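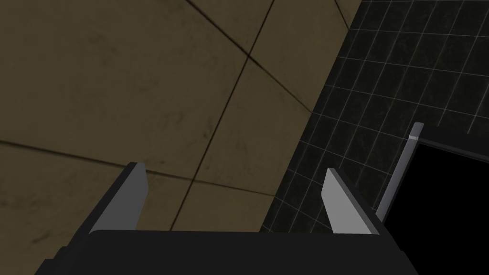
Manon Lévesque pidió en la última reunión que este informe empezara por los retrasos y dejara para después lo que va bien, y añadió que la traducción del segundo tomo le preocupaba más que la del primero. Seguimos ese orden.

Informe de avance – Edición en castellano de la trilogía Fluvcombe
Período: de julio a la fecha
Fecha: 2021-11-10
Destinatario: Fondo Heltis de ayuda a la traducción literaria

1. Retrasos

El segundo tomo, «Los molinos de Gorkusley», lleva cinco semanas de retraso respecto al calendario aprobado. Es el más largo de los tres (540 páginas en el original) y tiene once capítulos escritos en forma de cartas, con ortografía antigua y giros de una comarca que la autora se inventó. La primera versión de esas cartas sonaba demasiado moderna. Se devolvió al traductor en agosto y la nueva llegó a mediados de octubre. La lectura interna es favorable, aunque quedan por unificar los tratamientos: en los capítulos 3 a 6 los hermanos se hablan de vos y en el resto de tú.

También se ha retrasado la firma del anexo de derechos para el libro electrónico. La agencia Rácz nos envió un borrador que limitaba la venta a España. El contrato original cubre todo el ámbito de la lengua española, y así lo hicimos constar. La agencia aceptó la corrección por escrito, pero el anexo definitivo sigue pendiente de firma. Sin él no podemos abrir la preventa digital en México, Argentina ni Colombia.

2. Trabajo terminado

El primer tomo, «La barca de Fluvcombe», está traducido, corregido y maquetado. Las segundas pruebas se cerraron con 47 enmiendas, casi todas erratas y partición de palabras. Hubo una de más peso: en el capítulo 9 faltaba un párrafo entero, la despedida del barquero, que se había perdido al pasar de un archivo a otro. Está repuesto y cotejado.

La acción de la saga arranca en 1755 y la cronología que abre el volumen se ha revisado fecha por fecha. Encontramos dos contradicciones en el original (la edad de la hija menor y la duración del viaje al norte). La autora pidió corregir la primera y dejar la segunda como estaba.

El glosario común a los tres tomos está en uso. Recoge nombres de oficios, aparejos, monedas y topónimos. Los topónimos no se traducen, salvo los apodos de barrios y caminos. 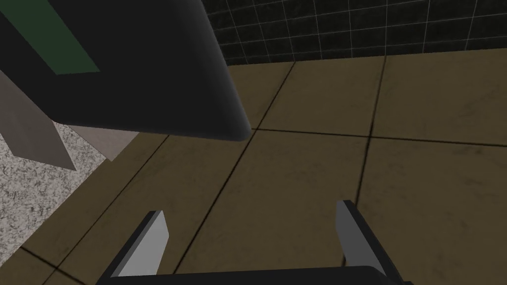 Fig. 2. Vista parcial, imagen generada por ordenador.

3. Trabajo en curso

La novela corta que sirve de antecedente a la trilogía, prevista solo en formato digital, se encuentra en corrección de estilo. Saldrá antes que el primer tomo, a precio reducido, con el capítulo inicial de este como adelanto. El texto de contracubierta se ha reescrito dos veces. La versión actual no desvela el parentesco entre los protagonistas, que en la edición original se contaba en la segunda línea.

El tercer tomo está asignado a la misma persona que tradujo el primero. Ha entregado una muestra de dos capítulos, ya aprobada.

4. Gastos

El primer pago de la ayuda se ha destinado íntegramente a honorarios de traducción y corrección, como establece la convocatoria. No se ha cargado a la ayuda ningún gasto de imprenta ni de promoción. La reescritura de las cartas del segundo tomo se pagó aparte, con fondos propios. Las facturas van en el anexo B, ordenadas por tomo.

La subida del papel afectará a la tirada impresa. Hemos pedido presupuesto a otras dos imprentas y todavía falta una respuesta. Si el precio se mantiene, pasaríamos de tapa dura a rústica con solapas – el formato no figura entre las condiciones de la ayuda, pero preferimos avisar.

5. Lo que pedimos al Fondo

Solicitamos una prórroga de dos meses para la entrega del segundo tomo. No pedimos ampliación del importe. Las fechas del primero y del tercero no cambian.

Necesitamos además confirmar si el logotipo de Heltis debe figurar en la página de créditos del libro electrónico o basta con la mención escrita. El archivo de la novela corta se cierra en cuanto tengamos ese dato.

Anexos: A, calendario revisado; B, facturas; C, muestra del tercer tomo.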